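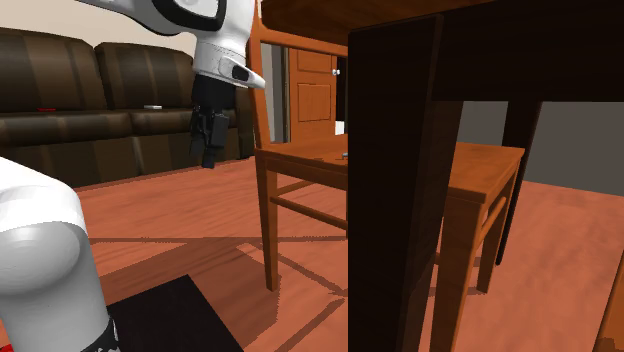
Cenura mast compass - long review after one full season

Posted December 27, 2020

Quick one before we go to my sister's. Well, it was going to be quick. Several people at Varotstead asked me over the fall if the Cenura is worth the money and I kept saying I'd write it up, so, writing it up.

Short version for people who only want the short version: yes for keelboats, yes with some grumbling for dinghies, no if you want it to do your thinking for you. Four stars. Would be more if the bracket was better.

What I bought

The plain Cenura, the one with two buttons. Heading, countdown timer, a lift/header number. There's a fancier one with GPS and speed and I did not get that, our class doesn't allow GPS on board during racing so no point. Check your own class rules before ordering anything. I mean it. A guy in our fleet got protested over a watch.

Paid $305 with shipping. Bought it in February when everything is cheaper and you are bored and sitting inside looking at sailing stuff. Came with the mast bracket, a strap, a short charging cable and a little card of instructions. No carry pouch. At that price I'd have liked a pouch.

What it went on

Um. Our boat is called Um, long story, previous owner. Sail number 855. She's a 22 foot keelboat, three up, usually me driving, Manju Bisht in the middle and Bo-ram Nam on the bow. I also stuck it on a borrowed dinghy for a few evenings, more on that further down.

Before this we had a pair of old bulkhead compasses, liquid ones, and one had a bubble in it the size of a grape. So I am comparing to that. If you're coming from another digital compass you may be less impressed than me.

Mounting

The weak part. The bracket is plastic and clips around the front of a cradle that straps to the mast. The strap is fine, good grippy rubber backing, didn't move. The clip is the problem. It needs a really hard push to seat and there's no click. So you think it's in and it's half in.

We had it come out once. Flendton, second beat, big wave, the whole thing dropped onto the deck and Bo-ram put her foot on it before it went over the side. Thank you Bo-ram. After that I tied a piece of thin line through the lanyard hole and around the mast and we never had another problem. Do this on day one. The lanyard hole is there, they just don't give you a lanyard.

Also takes a while to get it level side to side. You want to do it at the dock with the boat sitting flat, everybody off or everybody sitting where they normally sit. I did it on the trailer the first time and the trailer wasnt level. Had to do it over.

Calibration

Turn the boat in two slow circles with the thing in calibrate mode. Sounds easy, is easy, if there's no current and nobody is coming at you. Card says to do it away from metal docks. The card is right, I tried it next to our floating dock being lazy and the heading was off by a good amount on one tack and okay on the other. Which is worse than being wrong on both, believe me. Motored out and did it again and it was good.

Keep the tool bag and the phone and the speaker away from the mast. We had a headings mystery for a whole evening that ended up being Manju's phone in the halyard bag.

I recalibrated whenever the boat had been on the road. Probably more than needed.

Reading it

Really good. This is where your money went. Big black numbers on a pale background and it gets easier to read the sunnier it is. I'm 58 and I wear progressives and I can read it from the back of the boat without tipping my head around like a chicken. Polarized sunglasses: with mine there's an angle where it goes dark, but I have to lean my head way over to get there. Bo-ram's sunglasses, a different brand, worse. Take your sunglasses with you if you are able to try one in a shop.

Rain, fine. Spray dries in little salt spots, wipe it with a wet finger. There's a backlight and it's weak. For an evening series finish in the dusk it was OK. I wouldn't race overnight with it.

The timer

Love the timer. Big button on the right starts it, same button again syncs down to the nearest minute. You can hit it with gloves on. It beeps the last ten seconds and the beep is loud enough to hear on the bow in 15 knots, which means Bo-ram quit asking me how long, which means I can quit yelling. Worth $100 of the price to me right there.

One gripe. If you hold the button too long while syncing it cancels the countdown completely. Happened to me twice, both in a crowded start, thick gloves. Now Manju runs a watch as backup.

The lift and header number

OK so here's the thing with this. You set a reference heading on each tack and it shows you plus or minus. Lots of people on our dock bought one for this and then never used it. You have to go out early and sail upwind on both tacks and set your numbers, every day, sometimes again between races if the breeze has gone around. If you don't the plus and minus is junk and you'll be tacking on junk.

We got into a habit. Out early, a few minutes on starboard, hit the button, tack, a few minutes on port, hit the button. Manju writes both numbers on the deck in grease pencil anyway. And then on the beat she just calls "up five" "down ten" and I try not to look at it myself.

Did it make us faster? I don't know. We had 7 races in the fall series that got scored and we did better than the year before, but we also got a new jib and finally cleaned the bottom properly. What I can say is that we stopped arguing. Used to be I'd think we were lifted and Bo-ram would think we were headed and we'd both be looking at different boats. Now there's a number and you go with the number. Calmer boat.

In light stuff with leftover chop the number jumps around too much. There is a damping setting, 1 to 5. Ships on 2. I ended up at 4 for anything sloppy and 3 the rest of the time. To change it you hold both buttons and count the blinks and it's annoying, do it ashore.

Battery

Charges by cable, also a little solar strip on the top edge. The strip doesn't do a lot, I think it slows down the drain and that's it. I charged it every few weekends and never ran out during a race. It did go flat once between outings when I left it switched on in my bag, there is an auto off but it doesn't kick in if the thing keeps getting jostled. Driving home with it in the trunk apparently counts as sailing.

The rubber plug over the charging port is thin. Press it in all the way round. Mine is still OK. Zainab Okafor, two slips down, had some water get in hers and they replaced it, she said it took a couple weeks and she had to send photos. She was happy enough with how they handled it. I've had no reason to contact them so can't say.

On the dinghy

Borrowed Jarmila Štěpánek's boat for some of the evening sailing. Single hander, so you are steering and sheeting and hiking and looking at a number and pushing buttons. I found it too much. The compass worked fine - it just sat lower than I wanted, and the vang was sort of in the way of it, and I kept forgetting to set the reference. Jarmila liked it a lot more than I did and she's much better than me, so weigh that up. She only uses the plain heading, never the plus/minus, remembers her numbers in her head.

The mainsheet never caught on it. The lanyard did once.

Stuff I don't like, all together

Bracket clip, already said. No pouch. Instructions printed in tiny gray type, you'll want to look them up on a bigger screen. Cancel-on-long-press. Charging cable is about as long as my hand. And the startup beep is a full little tune and you can't turn it off, at least I couldn't find how. Six in the morning at a regatta with people asleep in vans. Sorry Flendton.

Stuff other people don't like that I don't mind

Weight. Somebody told me it was heavy. On a keelboat who cares. The color (it only comes in yellow), fine by me, easy to find in the bottom of a bag. And Alžběta Šimek thinks any compass is a crutch and you should be looking at the water, and she beats us most weeks, so there's that too.

Should you get one

If you sail on a big open bay or lake where you can't always get a land reference, then yes I would. If your courses are short and tucked up under a shoreline you'll be watching the trees and the puffs and you'll hardly look at it. We do some of both. On the short courses it was a three hundred dollar timer.

Used ones come up now and then on the club board at Varotstead. If you buy used look at the port plug and at the little tabs on the bracket, the tabs go white where they've been bent. Ask for the cable too.

I'll put mine back on in the spring with a fresh lanyard. Someone asked about fitting two, one each side of the boom on a bigger boat, no idea, never tried it. If you have then leave a comment, and say what damping you run please. Also if anybody knows how to kill that startup tune.

OK late. Car's running.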